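Stilwood Dry Herb Vaporizer – back in stock

OK, so the Stilwood is finally back on the shelf, and if you're one of the people who kept calling me through the winter, thank you for being patient! The new batch landed on 10th March and I've already put a few aside for folks on the waiting list. If you left your name with me or with Na-rae at the front counter, come get yours before the week is out, please. I can't hold them forever.

I've sold a lot of vaporizers out of this shop and I've owned more than I'd like to admit (my wife has a drawer she calls the graveyard). The Stilwood is the one I keep going back to. It's a plain little thing, no app, no screen full of numbers, just one button and a light that goes green when it's ready to go. My first one has been in my jacket pocket since November and it still works the way it did on day one, apart from a scratch or two that I put there myself.

What you get in the box:
Stilwood vaporizer
Glass mouthpiece plus one spare
Charging cable (no wall plug, so use your phone's)
Cleaning brush
5 replacement screens
Small stirring tool

There are 17 heat settings, which I know sounds like a lot. I use two of them. I start low for flavor and bump it up near the end of the bowl, and that's my whole system. If you're new to this, leave it on the low side for your first few sessions and see how you feel – you can always go up, and a bowl you rushed is a bowl you didn't get to taste. The button steps you through the settings one click at a time, and holding it down brings you back to the lowest.

A word about grinding. Medium is what you want. Too fine and it gets sucked up into the screen and you'll be picking at it with a toothpick, too coarse and it doesn't heat evenly. I like the Geum grinder with this one (we keep it in the case by the register) but whatever you've got at home will probably do fine. Pack it gently, give it a stir halfway through, and empty it while it's still a little warm so nothing sticks.

Cleaning takes me a few minutes on a lazy evening. Brush out the bowl after each use, and every couple of weeks take the mouthpiece off and soak it in rubbing alcohol. Rinse it really well and let it dry all the way before you put it back! Don't soak the body, and don't run it under the tap. I had one customer bring me a Stilwood that had been through the dishwasher and there was nothing I could do for him.

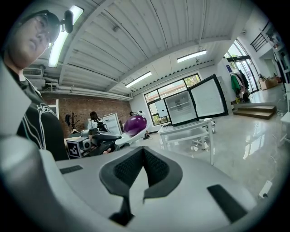 The battery is 800 mAh, so it's on the small side, but it charges fast and I get a good evening out of it. If you want something that'll last a whole camping trip, ask me about the Drikton. It's bigger and heavier and it costs more, and Kyung-tae swears by his. I find it too bulky for a pocket myself, but try both in your hand and make up your own mind.

Colors this time are black, forest green and a sort of dusty blue that I wasn't sure about in the catalog and now kind of love. The blue is going quickest.

Patients with a current card get our usual member price on the Stilwood, same as on everything else in the accessory case. Bring your card and your ID with you, both of them, every time. We can't ring up a sale without seeing them, even if we've known you for years.

The maker covers the heater and battery for a year. Keep your receipt, and if something goes wrong bring it to the counter and Na-rae Yeon or I will send it in for you. Spare screens and mouthpieces are in stock too, and the Sakex carrying case fits it nicely with room for the brush and a small jar.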